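THE FRUIT SONG

Eight in the morning, Fistport. Rain. Inel had the shoe cubbies labeled and no kids yet. First day with the fours.

Rafail Zervas came in the side door with a box under his arm. Discs. He sold them out of his car, used to anyway, 4000 of them pressed and most still in his garage.

"Alphabet, colors, fruit," he said. "There's a song for the fruit."

"We have a song for the fruit."

"Not like this one."

She took it. Easier than arguing. Then the door again and it was Wano, holding his grandmother's thumb and not letting go. Would not. Fifteen minutes of that. Coat on, hood up, staring at the rug.
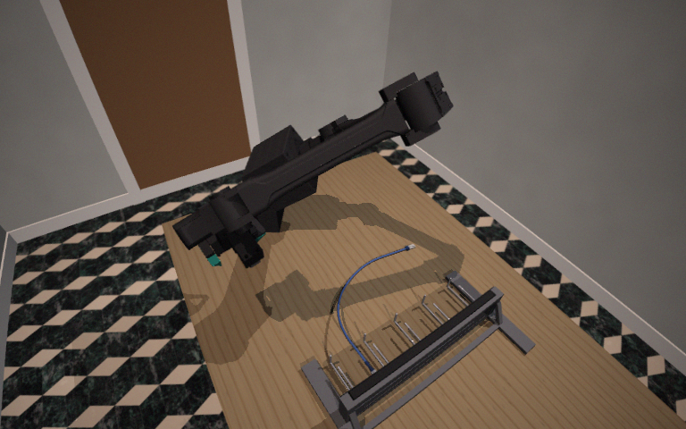 "He counts at home," the grandmother said. "Up to 1126 once. In the bath."

"That's very high."

"The water got cold."

Then she left, fast, the way Inel had told her to on the phone. No second hug. Wano did not cry. He went and stood by the window and started counting under his breath. Inel could hear it over the other kids comming in, wet boots, lunch bags, somebody's mother asking about naps.

Forty-one. Forty-two.

She tried blocks. She tried the hamster, Escobar, who was asleep and stayed asleep. She tried sitting next to him and saying nothing, which usually worked, and didn't.

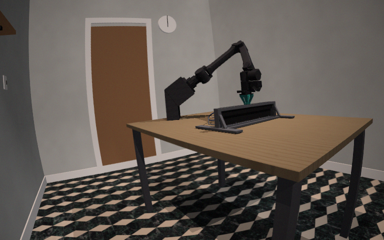 Arm over the black rack, teal gripper pointing down.

Two hundred and six. Two hundred seven.

Circle time. Eleven on the rug, one at the window. She held up the letter cards. A, apple. B, bus. A girl in yellow said B was for her brother and then everybody had a brother, all at once, loud, even the ones who didn't. Inel lost them somewhere around D.

So, the disc. Why not. The old player took it on the second try. A whir, a blue screen, then a banana with a face.

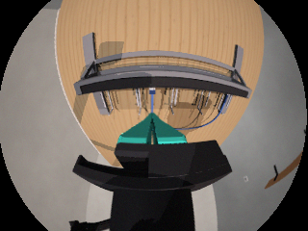

It was a terrible song. The banana couldn't sing. The pear came in late. But the kids went quiet and sort of leaned, and when the grapes started up, one grape, two grapes, three, there was a voice from the window, louder then the rest.

"That's wrong. There's more grapes then that."

Inel paused it. "How many?"

Wano came over to look. Had to get close. Had to step over the girl in yellow, who moved her foot for him. He put his finger on the screen and started again from one, and she counted with him, and got it wrong, and he made her go back.

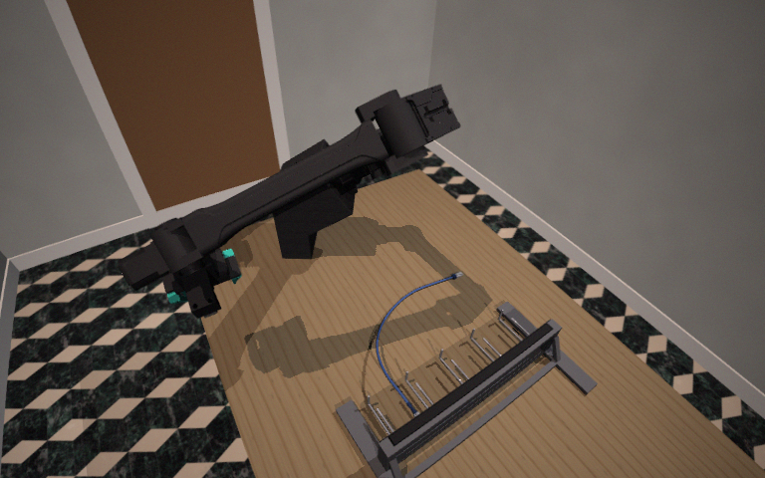 The long black arm stretched above the wood, tile floor beside it.

By noon the hood was down. By pickup he had told his grandmother about the grapes twice and was looking for his other boot.

Rafail was in the parking lot, trunk open, getting rained on.

"Well?" he said.

"The pear comes in late."

"I know. That was me, I did the pear."

"Bring the vegetables tomorrow," Inel said, and went back in to find the boot.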